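# A Long Second Act for *Trullgate*

Trullgate returns to television in December with the longest season in its history. The network has ordered six new episodes of the border-town drama, two more than either of its previous runs, and has moved the program from its late slot to 9 p.m. on Thursday, where it will be followed by a half-hour discussion program.

The decision ends several months of uncertainty. Production on the second season closed with no commitment to a third, and the sets at Londach were placed in storage. Tuminwood, the studio that has produced the series from the start, kept its writers under contract through the summer at its own expense. By the time the order was confirmed, four scripts were finished and a fifth was in outline.

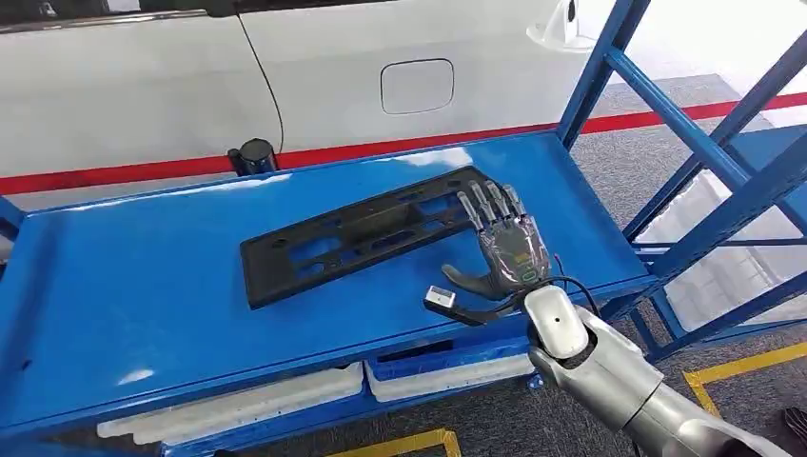

The new episodes take up the story eleven weeks after the flood. The customs house has reopened under military supervision, and the Matić family, whose ferry business supplied much of the drama of the first season, has lost its license to operate on the river. Viewers who recall the eldest daughter's departure at the close of season two will find that question addressed in the opening hour. The studio has asked reviewers to say no more than that.

Much of the season was filmed on location. The production built a full street at Londach, including the ferry landing and the lower market, and employed 68 local residents as background performers. Open casting for those parts drew 1585 applications. Interiors were completed on a stage at the Tuminwood lot, where the courtroom has been rebuilt on a larger plan to serve the trial that occupies the final two episodes.

The format has also changed. Earlier seasons divided each hour among three or four households. The new scripts remain with a single household for an entire episode, and one is set wholly in the ferry office over the course of a night. The network regards this as a natural development for a series whose audience has tended to watch in order and to watch again. Its viewer panel, which collected 1244 responses after the last finale, placed the slower family episodes well ahead of those built on the smuggling plot.
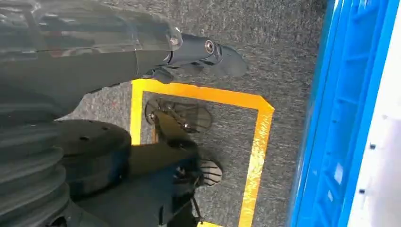
One panel member, writing after the schedule was announced, took a different view: the smuggling story was what brought her household to the program, and she would be sorry to see it reduced to a line of dialogue. She also asked whether the harbor master would return, as his last scene had settled very little.

The harbor master does return, in the third episode. The smuggling plot is resumed in the fourth, although on a smaller scale than before. Both earlier seasons will be repeated in full during the weeks before the premiere, with the season two finale shown in its extended version.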